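Rungate folding table, warm brown

Item 3212
Hira home range, sold through our Fernville shop and online

The Rungate is a plain wooden table for the laundry room, spare room or anywhere else you sort clothes. The top has a swirling grain and a warm brown finish, and no two come out the same, so yours will differ a little from the one shown. There are no drawers or flaps underneath, which leaves room for a basket.

We made the top deep enough to keep a finished pile on one side and still lay out a long garment beside it. A coral-red T-shirt and some grey things are stacked on the left, with a long black garment laid out next to them, partly folded.

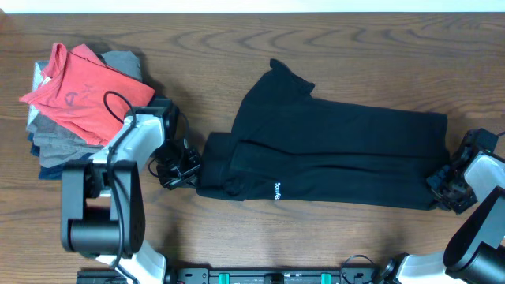

Kelechi Iyamu wrote in to say that the width suits trousers very well, but that jumpers slide a bit on the finish if you stack them high, and asked whether a matt version was planned. It is, in the same size, and should be in stock from November.

Assembly
Four legs, each fixed with two bolts. The key is in the bag with the bolts. Allow 11 minutes if you have a second person to hold the top.

Care
Wipe with a damp cloth and dry straight away. Do not iron directly on the table. Steam will mark the finish even through a towel.

Delivery
Sent flat in one box by Chukwu Carriers, usually within 3 working days. Please check the corners before you sign. Returns are accepted unassembled, in the original box.

Spare bolts and felt pads for the legs can be ordered from the parts page under the same item number.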